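How to Fill a School Supply Barrel for an Overseas Mission

By Junhao Feng
Mar 18, 2023

The first barrel I ever packed for our partner school in Nustham was a mess. I'd put the notebooks on top because they were the last thing donated, and I'd tucked a leaky bottle of hand soap in the middle (I know, I know). So please learn from me! I've done quite a few of these now for our church, and I've settled into a way of doing it that works pretty well for a small group with one car and no storage.

Before you collect anything

Write to the people at the other end. I can't say this strongly enough. Josué Trindade runs the school side of things for us, and the year I finally asked him for a list, it looked nothing like what I would have guessed. We'd been sending coloring books. He wanted chalk, rulers, reading glasses and plain black shoes in kids' sizes. He also wanted us to stop sending backpacks, which they can get locally and which take up a ton of room.

Ask them these things while you're at it:

What do you have too much of?
What can you buy near you for less than it costs us to ship?
Who signs for the barrel when it arrives, and what's their phone number?
Are there school holidays we should plan around?

That last one bit us once. Our barrel showed up in December, right after everybody had gone home, and it sat until classes started again.

Collecting

Give people a short list and a deadline. We print ours on a half sheet with 6 items on it, no more, and it goes in the bulletin for a month. When we handed out a long list, folks brought whatever was easiest and we ended up with a mountain of pencils.

I also put out a jar for shipping money right next to the donation box. People forget that the barrel has to get there! Get your quote from the shipper first and write the amount on the jar so everyone can see what you're aiming for.

Go through the donations as they come in. Test the pens. Open the boxes of crayons. Anything broken or half used goes in a separate bag and stays home – kids over there deserve a marker that writes, same as kids here.

Sorting

You'll want a big clear surface and a free afternoon. I sort by weight first and by type second. Heavy stuff is books, reams of paper, shoes and boxes of chalk. Middle stuff is notebooks, rulers and pencil cases. Light stuff is clothes, and I save all of the clothes for filling gaps.

Bundle small things together. We tie pencils in sets of 20 and put them in zip bags with a label, and we count out notebooks in stacks of 50. It makes the packing list a whole lot faster to write, and Josué told me it saves him a day of sorting.

Packing the barrel

1. Line the barrel with a heavy trash bag, open end up.
2. Lay one folded towel or blanket flat on the bottom.
3. Put in your heaviest boxes and books, spines down, and fill the holes between them with rolled-up T-shirts.
4. Add the notebooks standing on edge around the wall, and the pencil cases in the center.
5. Chalk goes in about halfway up, wrapped in clothes, with nothing hard pressing on it.
6. Shake the barrel gently from side to side (get a friend for this part). Things settle, and you can fit up to 15 more small bags than you'd think.
7. Finish with clothes, twist the liner shut and tape it.
8. Set a copy of the packing list on top of the liner before the lid goes on.

No liquids, no batteries, no food, no medicine. Some of those may be fine with your shipper and with customs, but you'd need to check every single one, and I'd rather spend my evenings on something else.

The paperwork

Write your packing list as you go and keep it plain. "Notebooks, used clothing, shoes, chalk" is the kind of thing they want to see. Put a value next to each line, and don't leave any blank. Make three copies: one inside, one for the shipper, one for your own folder.

Then put the name and phone number of the person receiving it on the lid and on two sides in thick marker. Go over the letters twice. Email a photo of the labeled barrel to your contact the same day, along with the tracking number, and ask them to write back when they've got it. 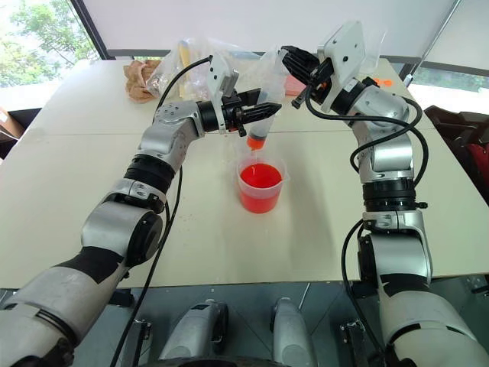 Page 6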